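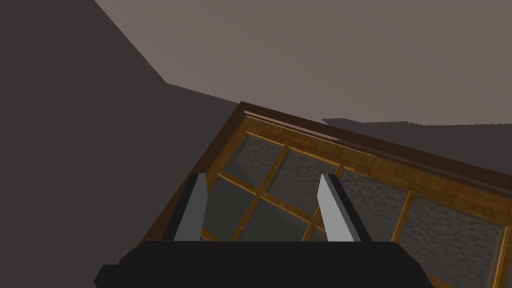 The Padilla Housing Office will open a new round of window repair grants in February for owners and long-term tenants of older homes. The grants pay part of the cost of repairing existing windows, including reglazing, new sash cords, weatherstripping and the replacement of damaged sills. Large wooden-framed windows are eligible, and so are smaller openings such as transoms and stair lights. Metal windows may be included where they are original to the house. Storm windows may be added to an application but will not be funded on their own.

The office received 2736 inquiries during the last round, many of them from residents who had been told by contractors that full replacement was the only choice. Staff found that a large share of those homes had windows that could be kept in service with ordinary carpentry and fresh putty. The new round has been written with these households in mind, and the application form has been shortened to four pages.

Applicants must submit proof of address, a short statement of the work needed and a written estimate from a licensed contractor. Tenants must also provide a signed letter of consent from the owner. Homes in the Farnari district, where exterior changes are subject to design review, need a review number before any work begins. The office will not reimburse work that was started before an award letter was issued.

"Most of the calls we take begin with a draft or a sash that will not stay up," said Citlali Espinoza, director of the Housing Office. "Those are repairs, and in many cases they can be finished in a day or two. We would like residents to ask for that estimate before they sign for anything larger." 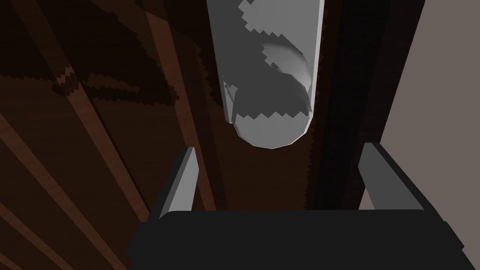

Nour Zoubi
Staff Writer, Housing and Neighborhoods

Awards will be made in two stages. Households with a resident over 65 or a child under six will be considered first, along with homes in which a window cannot be opened from a bedroom. Remaining funds will then be assigned by the order in which complete applications were received. Incomplete forms will be returned by mail and will lose their place in line until they are resubmitted.

Lead paint remains a concern in homes of this age. Contractors working under the program must hold a current lead-safe certificate and must leave a signed cleaning record with the household. Residents who plan to do their own scraping or sanding are not eligible for labor costs, though they may apply for materials – glass, putty, cord and hardware – once they have completed the evening safety class offered by the office.

Abbas Mazandarani, who manages inspections for the program, said that each completed job will be visited once before payment is released. Inspectors will check that sashes open and lock, that glazing is sound and that bare wood has been primed. Owners will have some three weeks to correct any item noted at that visit.

Printed forms will be available at the front counter of the Housing Office and at both branch libraries. Help with the form will be offered at the main library from 5:30 p.m. to 7:30 p.m. on the first three evenings of the application period, and interpreters may be requested in advance by telephone. Applicants who were turned down in the last round may apply again and can reuse their earlier estimate if the contractor confirms the price in writing.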